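Keeping investment paperwork in order at home
By Lucimara Andrade
Updated 10th January

Brokerage statements pile up faster than most household paper, and they tend to matter most in the weeks when markets are moving and you want to find something quickly. An hour at the start of January is enough to get the whole lot straight.

Start with one pile. Bring in everything that has a fund name, a share name or a broker's name on it, including unopened envelopes and anything tucked into the kitchen drawer. Clear the table first so that pages don't get mixed up with takeout menus and school letters.

Sort by account, then by date, newest on top. If you hold shares through two brokers, as I do with Wimel and Tveit, use a separate folder for each. Don't sort by company. A single statement usually lists several holdings and you will end up making copies.

Keep every purchase confirmation until you have sold the holding and the tax return for that year is well behind you. These show what you paid, and a replacement can be slow to get if a broker merges or closes. Monthly statements can go once the year-end statement has arrived and the totals agree.

Dividend slips go in their own envelope, one per year. Write the total on the front in pencil. Mine for last year came to $471, and it took 13 slips to get there.

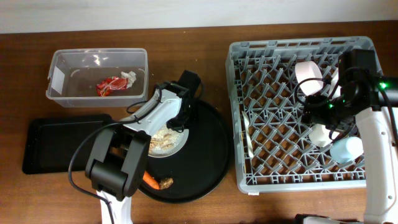

Foreign holdings need a little more care. Put the exchange rate on the confirmation the day you buy or sell, in ink, next to the amount. I bought 1,000 shares of Eltesetti after a bad week on its home exchange and didn't note the rate. Finding it later meant going back through old bank records — a dull evening.

If trading is halted on an exchange, or a country limits money going out, print your account page that day and date it. Brokers sometimes show odd prices while a market is shut, and a printed page gives you something to point to later.

Shred anything with a full account number. Staples can stay in if your shredder is rated for them; check the label on the lid. Envelopes with windows go in the trash or the recycling depending on your town's rules.

For storage, a plain cardboard file box is fine in a dry closet. Basements and garages are too damp. Label the short end, where you can read it with the box on the shelf. I use the Ania box files, size 2, which take letter paper without bending the corners.

Scans are worth having as well. Name each file with the year first, then the month, then the broker, and they will line up by themselves. Keep a copy on a drive that isn't plugged in all the time.

Last, put one sheet at the front of the box listing each account, the broker's phone number and where the online login is kept — the place, never the password. Tell one other person in the house where the box is.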